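Workshop notebook, October, bench 2
Straw blocking, stiffener trials, carried on from last page 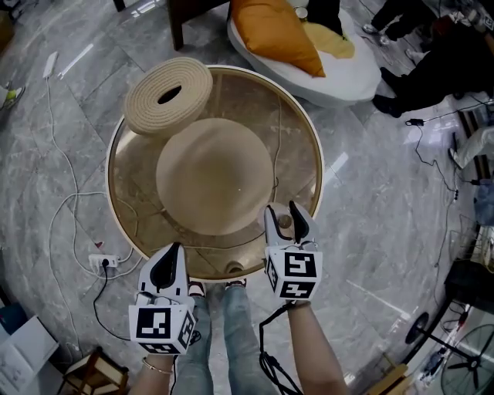

Steam first. Last batch the crowns went on the block too dry and two of them split at the tip, right where the plait starts its spiral. So this time the bodies got a proper soak in the shallow tray, wrapped in a damp towel after, left alone while I sorted the blocks. Much better hand to the straw. You can feel it give when you press a thumb into the side of the crown. If it crackles, back in the towel.

Blocks: used the round-top one from Oder, not the old flat one. The Oder block is a shade bigger than marked. I keep forgetting this and then the sweatband is loose and I have to pad it. WRITE ON THE BLOCK. (Done, pencil, underside.) Covered with film, taped at the base, no wrinkles over the tip or they print straight into the straw.

Blocking cord keeps slipping on the tight weave. Went round twice with the cord and pulled the knot down with the pusher, still crept up at the back. Pins at the back and both sides fixed it. Pins leave marks if you put them through the braid, so go between rows. Slow but it's worth it, the last one with pins through the braid looked like something had been chewing on it.

Stiffener trials

Three to compare: the Tiltimix, the gelatin we've always used, and the Alel stuff in the brown bottle.

Tiltimix. Thinned one to one with water, brushed on inside only. Goes on milky, dries clear on the pale straw. On the dyed navy piece it left a bloom, sort of a gray haze in the low spots between rows. Wiped it with a damp rag, came off some, not all. Would not use on dark again unless somebody finds a way round it. On natural it's very good. Brim has spring, goes back when you bend it. Smell is mild.

Second coat on the natural made the brim too hard, it knocks when you tap it. One coat plus a bit extra at the edge is enough.

Gelatin. Same as ever. Nice soft finish, cheap, smells like a kitchen. Sheets soaked cold, then melted in the small pot, strained through a stocking. Put it on warm. It went lumpy on me becuase I let the pot cool while I answered the door, so had to melt it over again. Problem is still damp. The sample I hung by the sink went limp overnight. No good for anything that will meet rain or a sweaty forehead.

Alel. Solvent one, so back door open and the fan on, mask. Dries very fast, too fast really, you get a hard line wherever you stop the brush. Have to go all the way round in one go without lifting. Managed it on the third try. Strong finish, slight shine. The shine might suit the boater shape, looks wrong on the soft wide brims. Brush is ruined, I left it on the side for a minute. Use a cheap one next time and throw it out.

So: Tiltimix for natural, Alel for boaters, gelatin only for display pieces. Navy still an open question. Maybe Tiltimix thinned a lot more, two very light coats, drying between. Test on scrap before going anywhere near a finished body.

Drying

Put two on the rack over the heater and left the rest at room temp. Heater ones dried unevenly, brim edge done while the crown was still clammy, and the brim pulled up on one side. Re-steamed and pressed flat under the board with a cloth in between. Came back mostly. Don't use the heater for brims. Room temp overnight, on the block, cord left on till morning. No peeking. I took one off early to look and it shrank in at the headsize.

Headsize is the thing to watch in general. Measure on the block and measure again next day. If it's gone in, damp the inside of the collar only and put it back on the block with the cord low. Don't soak the whole body again or the stiffener lifts and you start over.

Sewn plait sample

Piątek order wants the brim wider than any of the bodies we have in stock, so it will have to be sewn from plait. Started a test button by hand. First few rounds are miserable, the braid wants to stand up on edge instead of lying flat. Damp it, pull the draw thread on the inner edge, small stitches, ease it round. Once it's past the size of a coin it settles down and you can go to the machine.

Machine notes: the long stitch, loose top tension, new needle. The old needle had a burr and was cutting straws, I could hear it ticking. Overlap each row by a third. I tried a quarter to save plait and it gaped when the brim was steamed. A third then.

Used 19 yards of plait for the sample and I ran short of the width I wanted. Going by the paper pattern the real one needs 29, so order more before starting, same dye lot. Two lots of natural are never the same natural. One is always pinker.

Join in the plait: taper both ends, overlap by a finger, stitch by hand, and put the join at the center back where the ribbon covers it. Did one at the side by mistake. It shows.

Wire and ribbon

Brim wire on the sample: ends overlapped and bound with thread, no joiner, the metal joiner makes a lump you can feel through the binding. Straighten the coil before you sew it in. I didn't the first time and the brim had a dip on one side, unpicked the lot, an hour gone.

Grosgrain needs curving with the iron before it goes on. Steam, swing it round in an arc, let it cool flat. If it goes on straight it stands away from the crown at the top. The cotton one curves nicely, the polyester one just sulks. Send the polyester back or use it for tying boxes.

Sweatband in by hand, long stitch inside and tiny one outside. Start at center back. Petersham cut to headsize plus an inch for the turn. Thread color should match the straw, not the band, had this the wrong way on the last two.

Bits and pieces

Kettle steamer is scaling up again, spitting brown drops. Got one on a pale brim. Vinegar through it, then rinse twice. Came clean but I wouldn't trust it on anything white yet. Distilled water from here on please.

Blocking pins: the tub is 112 when full and it's well down. Check the floor under the bench with the magnet before ordering more.

The big sheet of film is nearly gone.

Towels need washing, the gray one has dye in it, keep it for darks only. Marked the corner with red thread.

Somebody left the Alel bottle with the cap half on. It thickens. Tighten it!! I've added a splash of the thinner and shaken it, seems OK, but try on scrap first.

To do
Navy scrap test, thin coats
Order plait for Piątek, one lot
Price cheap brushes
Descale the steamer properly
Stand the damp samples by the sink again, all three stiffeners side by side, look in the morning
Find the lid for the gelatin pot

Later, 4:40 pm. Took the cord off the first natural body. Clean line at the base of the crown, no slip marks. Brim a little wavy at the left, will press before trimming. Leaving the others on till tomorrow.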